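Compliance Technician, Small Power Supplies
Gamico, Brestcombe
Reference 3711
Posted 19 Feb 2021

Gamico tests and documents consumer electrical goods for importers and retailers. The Brestcombe laboratory is hiring one full-time technician for its small power supply section. The section handles external power supplies, USB wall chargers, charging cables and replacement leads submitted before sale or withdrawn from sale after a complaint.

The technician reports to Xiaoqing Tang, section lead. The post is permanent, subject to a probation period ending in June.

Duties

Log incoming samples and check rating labels against the client's declaration. Record model designation, input range, output voltage and current, and any marks present. Discrepancies are entered on Form 131 before the sample goes to the bench.

Measure no-load power, average efficiency, output ripple and voltage regulation across the stated input range. Carry out dielectric strength, leakage current and temperature rise tests according to the written procedure for the product class. Measure creepage and clearance distances on opened samples.

Test cables for conductor resistance, voltage drop at rated current, and flex endurance. Braided and molded types follow separate procedures.
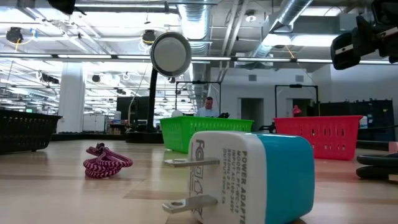
Wall charger, model PT-WC-13, marked AC100-240V input and 5V 2.1A output, with braided cable.

Prepare the draft test report, including instrument list, calibration status and measurement uncertainty. Drafts are reviewed by a second technician and signed by the section lead. The technician also reviews drafts prepared by others.

Maintain the bench log for AC sources, electronic loads and thermocouple loggers. Report any instrument found outside tolerance on the day it is found.

Requirements

An associate degree in electrical or electronic technology, or equivalent work experience. At least 2 years of bench work with line-voltage equipment. Working knowledge of oscilloscopes, power analyzers and insulation testers. Ability to read a schematic and solder to a repairable standard. Clear written English.

Experience with switch-mode converter design, fault analysis or accredited laboratory practice is useful but not required. Training on the Nuchit report system is given during the first weeks.

Conditions

Day shift, on site. Bench work is done standing or seated. Safety glasses and closed shoes are required in all test areas. No one works alone on energized equipment. Pay is set by grade and stated in the interview invitation.

How to apply

Send a resume and a one-page summary of test work you have carried out personally, naming the instruments used. Do not send reports belonging to a current or former employer. Quote reference 3711 in the subject line. Questions about the post go to Dehua Shao, personnel office, extension 1723.

Shortlisted applicants complete a practical exercise at the laboratory, consisting of one efficiency measurement and a short written report.

Related openings
Calibration Assistant, Brestcombe
Battery Test Technician, Bralon site
Technical Report Editor (part-time)
Sample Receiving Clerk, Bralon site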